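Ticket 1104
Subject: Folding demonstration, open day - intermittent stop on left arm
Site: Clusberg, demonstration hall
Opened by: Radomír Skála
Assigned to: Kiyoshi Mizuno
Status: Pending customer confirmation
Date: February 16, 2020

Reported issue
The Urnum folding station stopped 2 times during the open day while visitors were present. The controller returned code 1769 on each occasion. The demonstrator restarted the program from the operator panel, and the visit continued after a short delay.

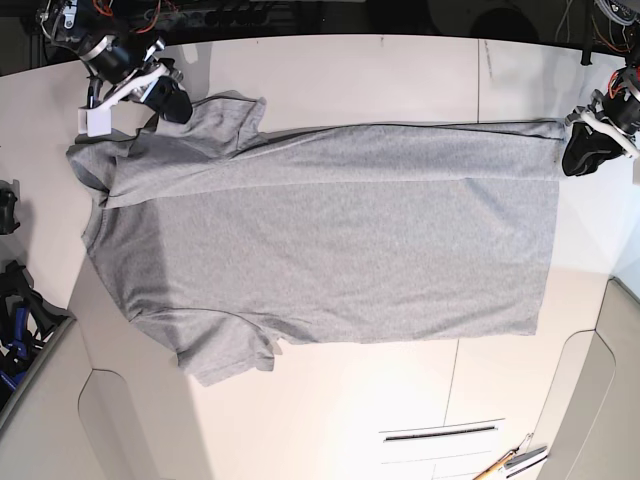

Folding station with both grippers on the shirt.

Entry 1 - R. Skála
The log places both stops at the regrasp step. Supply voltage was steady at 110 V. The Rira control software was restarted before the second group entered the hall, with no change to the settings. Visitors were asked to remain behind the floor line during the restart.

Entry 2 - K. Mizuno
Code 1769 indicates that the left arm exceeded its permitted wait time before a grasp was confirmed. Please check the cable at the left wrist before the next run. 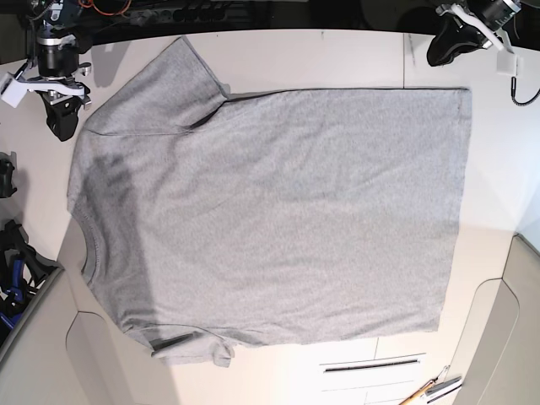
The wait time setting was reviewed with the Shukla service desk and will be raised in the October release. Until then, the demonstrator should start each run with the arms clear of the cloth. The left gripper should stand above the hem end of the shirt without touching it, and the coiled black cable on that side should hang free of the fabric - please confirm both points before pressing Start.

Next action
Site to run the full program once without visitors and attach the controller log to this ticket.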